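Print this page
E-mail this page

Davgate Repair Library: progress report to the Clindstead Fund, March

Your grant was meant to buy us shelving, a lending system and a warm room. We have two of the three, and members have been very decent about keeping their coats on.

Membership passed 200 this month, mostly thanks to a leaflet that gave the wrong opening hours. People came, found us shut, and came back cross but curious. We have kept the leaflet.

The lending system, Luneck, went live after 2 false starts. It now sends reminders to borrowers and no longer sends them to everyone else. Dezső Pálfi has rewritten the overdue letter, which used to sound like a bailiff and now sounds like a disappointed uncle. Returns are up.

Spending is within budget apart from the heater, where the quote from Pintér came in £200 over. We would like to move that sum from publicity – see leaflet, above – and need your agreement in writing.
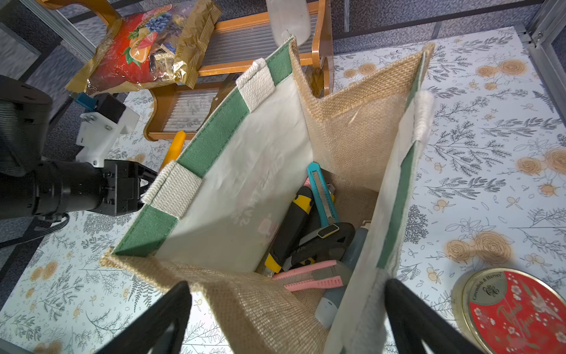 2 min read

Small hand tools are still our most borrowed stock, ahead of ladders and well ahead of the wallpaper steamer, which has yet to leave the building. We plan to start a Saturday-style drop-in for sharpening and simple mending once the heater is fitted. The door still sticks. The landlord has been told, again.

Print | E-mail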